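Plasham: manipulación de componentes de PC con dos brazos
README del conjunto de datos, curso de Robótica Aplicada

Versión y estado
Última revisión: miércoles 3 de octubre. Sustituye a la entrega de septiembre, que tenía los índices de episodio desplazados en una posición. Quien haya descargado aquella debe borrar también la caché local.

Contenido
2,304 episodios en total, repartidos en cuatro tareas:
– insercion_cpu: traslado del procesador desde el soporte hasta el zócalo
– retirada_ram: extracción de un módulo de memoria
– cable_datos: desconexión y guiado de un cable fino
– bahia_disco: extracción y reposición de una bandeja de disco

Cada episodio ocupa una carpeta con el vídeo de la cámara fija, las posiciones articulares de los dos brazos, el estado de las pinzas y un fichero de texto con la instrucción en español. La frecuencia de muestreo consta en la cabecera de cada fichero articular.

Recogida
Teleoperación por parejas de estudiantes, un operador por brazo. Antes de cada tanda se ejecuta la rutina de origen y se comprueba la fijación de la torre a la mesa. Una tanda dura alrededor de 2 horas; las interrumpidas se conservan con la etiqueta "parcial" – no deben usarse para evaluación.

Nomenclatura
tarea_pareja_tanda_episodio. Los nombres Grumitz y Costigan designan las particiones de entrenamiento y prueba. Ninguna pareja aparece en ambas.

Montaje
La torre se coloca tumbada y abierta, con la placa base hacia arriba. Los útiles impresos en 3D van sobre el panel lateral desmontado, a un lado del chasis. Los ficheros de los útiles están en la carpeta piezas.

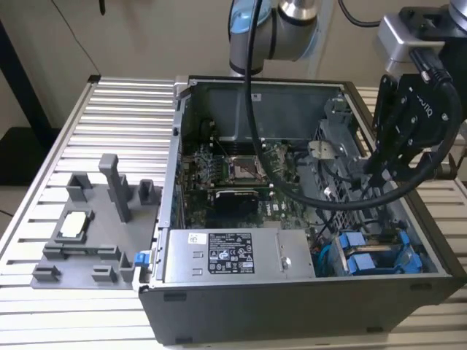
Fig. 1. Torre abierta con el zócalo de CPU vacío y la pinza de uno de los brazos en el lado derecho del chasis.

Limitaciones conocidas
– Los brazos y sus cables ocultan parte de la placa en muchos episodios.
– Las etiquetas de éxito son manuales y no se han contrastado entre anotadores.
– El cargador Astura no lee todavía las tandas parciales.

Contacto
Homa Tehrani, coordinación del proyecto. Las incidencias se registran en el repositorio del curso, indicando el nombre completo del episodio.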